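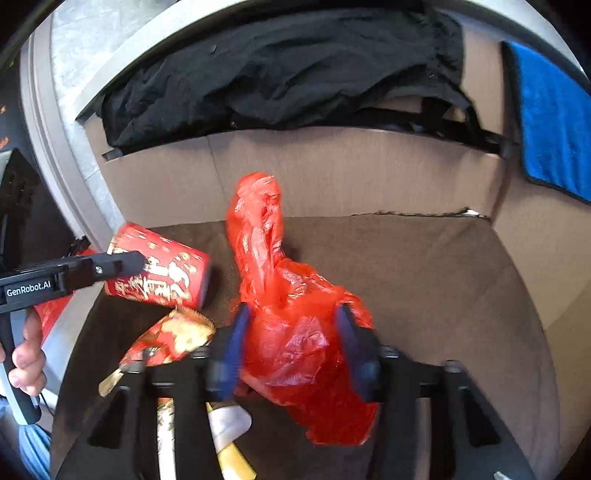 Can a machine tidy up after people yet?

In a few places, for a few kinds of mess, and slowly. I would not plan my week around one.

I spent most of July reading up on this, mainly so I could stop arguing with Delali Opoku over lunch. She used to run the cleaning crews for a coach company called Kurkine, and her view is that floors were the easy part. A floor is flat and it stays where you left it. Seats are where the hours go.

Take food trash left on a seat. You have a thin red plastic bag wadded up on the cushion, a paper tub on its side, and a crumpled wrapper or two. A person clears that without looking down. For a machine, the bag is the worst of the lot. It has no fixed shape, it shines, you can partly see through it, and once a pair of finger pads closes on it the outline is different from what it was before. The tub is a decent target by comparison. It has a rim and a base, and it's stiff enough to have a side you can aim for.

Then there is deciding what counts as trash. There may be cloth on the same seat, black fabric over the backrest or something blue hanging at the side. Someone will want that back. Delali says her crews got more complaints over one scarf thrown away than over any number of wrappers missed.

Nhyira Abubakari, who I worked with at Aoun, keeps a log of robot demo videos. She has 1,656 clips in it. I asked how many showed soft plastic being picked up from a soft surface, with no cuts, and she found 11. In 9 of those the bag was alone on the cushion. That isn't how people leave seats.

I don't think the hands are the main holdup anymore. Two padded fingers can hold a bag. What's missing is the judgment before the grab and the speed after it. Delali's crews had roughly 800 seats to get through in a night, and they also wiped the crumbs out of the crease at the back.

She still thinks I'm too hopeful. We have lunch again next month and I'm paying.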